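Quiénes somos

En Cernivar llevamos 31 años cuidando la ropa de los demás como si fuera la de nuestra propia casa, que al fin y al cabo es como empezamos, con una tabla de planchar y mucha paciencia. Hoy doblamos más de 200 prendas al día, desde sábanas hasta manteles de fiesta, y nos sigue gustando ese momento en que una tela arrugada, azul marino o del color que sea, pasa por fin por la mesa.
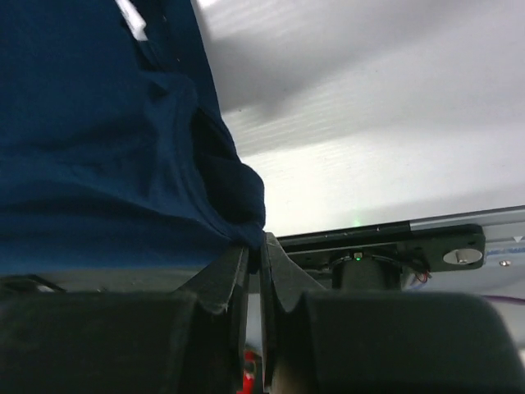 Recogemos en todo el barrio de Cikell los lunes, hasta las 20 h, ¡y siempre con muchas ganas de saludarle!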